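4.2 Prüfregeln für das Öffnen von Türen in der Simulation

Die Regeln in diesem Abschnitt gelten für alle Durchgangsaufgaben der Testreihe Stukum. Sie wurden von Hemi Pomare aus dem Prüfplan der Vornbridge übernommen und für zweiarmige Roboter angepasst. Bewertet wird jeder Lauf anhand der Gelenkdaten und der Kopfansicht. Ein Lauf zählt nur dann, wenn der Startzustand der Tür, die Lage des Griffs und der Zufallswert der Szene protokolliert sind.

Für den Kontakt mit dem Türblatt gilt eine eigene Grenze. Der Arm, der nicht am Griff arbeitet, darf sich der Tür nähern, sie aber nicht als Stütze benutzen. Lose Gegenstände auf dem Boden bleiben Teil der Szene und werden zwischen zwei Läufen nicht entfernt (vgl. Abbildung 3).
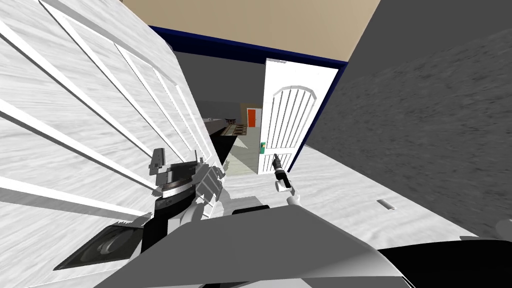 Abbildung 3: Simulierte Durchgangsaufgabe in der Ansicht des Roboters. Der rechte Greifer befindet sich unterhalb des grünen Türgriffs, der linke nahe an der großen weißen Tür. Auf dem Boden rechts vom Durchgang liegt ein kleiner grauer Zylinder.

4.3 Abbruch und Wiederholung

Ein Lauf wird abgebrochen, sobald ein Unterarm die Zarge berührt oder die Kraftgrenze überschritten wird. Abgebrochene Läufe bleiben im Datensatz und erhalten den Vermerk „ungültig“. Von 404 Läufen der Reihe wurden 255 ohne Abbruch beendet. Je Szene sind höchstens acht Wiederholungen zulässig, die Parameter der Regelung dürfen dazwischen nicht verändert werden.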